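9 May 2024

Bottle day again! I'd promised Nadège I'd get through the backlog before the weekend, and there were 42 of them lined up by the sink when I came in, most from the Serra batch with that brown ring round the shoulder that never shifts on the first go. I soaked the lot in warm water with a squirt of ordinary washing-up liquid and had a coffee with Loïc while they sat (he wanted to talk about the Renau order, I wanted to talk about lunch).

I did the first dozen with the old nylon bristle brush and gave up on it. It's fine on the straight sides but it skips right over the curve at the bottom, and the wire end has started scratching. So out came the fluffy turquoise one Milagros ordered. I was rude about it when it arrived, I thought it looked like something for dusting blinds, but it squashes down through the neck and opens out again inside, and the ring came off in a few twists. Sorry, Milagros! 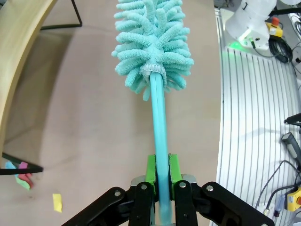
How do you get the soft head clean again afterwards? Rinse it under the warm tap until the water runs clear, squeeze it out by hand and hang it head down overnight, well away from the radiator.

Mine was still a bit damp at the collar last time, so I'll give it a longer squeeze tonight. Thierry thinks we should keep one brush for the Serra bottles and another for everything else and I'm inclined to agree, the brown stuff does cling. Must ask Nadège if there's money for a second.

Still to do: the tall ones from Brivevell, and find out who has walked off with the drying rack pegs.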